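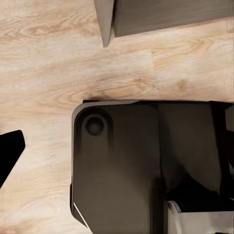
Gripper over a light wood surface (render)

Oil cleansing with combination skin - who's stuck with it?

plovum_fan
Posted May 14, 2019
Okay, I am officially hooked! I swapped my foaming face wash for plain jojoba oil and my cheeks have stopped feeling tight after the shower. I use a small palmful, rub it in dry, then take it off with a warm washcloth. My question is for the combination skin people: do you do it morning and night, or only at night? My nose still gets shiny by lunch and I don't want to push my luck.

marigoldjen
Night only for me! In the morning I just splash with water and put on sunscreen. I've been doing it since November and I love it so much I got my sister into it too. Jojoba is great, but try sunflower if you want something cheaper - it feels lighter on me.

Schouten
I'll be the grump. Oil cleansing broke me out all along the jaw, and I gave it 16 days. Went back to a gentle gel cleanser and things calmed down. Plant oil isn't automatically kind to your face.

marigoldjen
@Schouten which oil were you using? If it was coconut, that one clogs me up too.

Schouten
Coconut for the first week, then olive. So maybe I picked badly, fine. But I still think a lot of people blame "purging" when their skin is just telling them to stop.

OanaV
Hi all, Oana Văduva, from the Holtport soap swap. I love this topic! I'm partly with Schouten on the purging thing. If you're getting sore bumps, quit and let your face rest. But please don't write off all oils over coconut and olive, they're both pretty heavy. My mix is two parts grapeseed to one part castor, and I go very easy on the castor because it can be drying.

And wash your washcloths! I keep a stack of three by the sink and each one gets used once before it goes in the laundry.

wesley_bathshelf
Wait, once?? I've been using mine all week.

OanaV
Wesley, no! Fresh one tonight, please :)

plovum_fan
Ha, guilty here too. Going to dig out some more cloths. Has anyone followed the oil with a second cleanser? I keep reading that you have to.

marigoldjen
I only do that on heavy makeup days. Otherwise my skin feels stripped, and that's what I was trying to get away from.

Schouten
And I'd say always do it. Leftover oil plus sunscreen plus a night on the pillow is asking for trouble. We can disagree.

plovum_fan
I'll try it with a second wash for 2 weeks, then without for 2, and post what happens. Grapeseed is on the shopping list - so excited to mix my own!

wesley_bathshelf
Following this. Washcloths are in the machine.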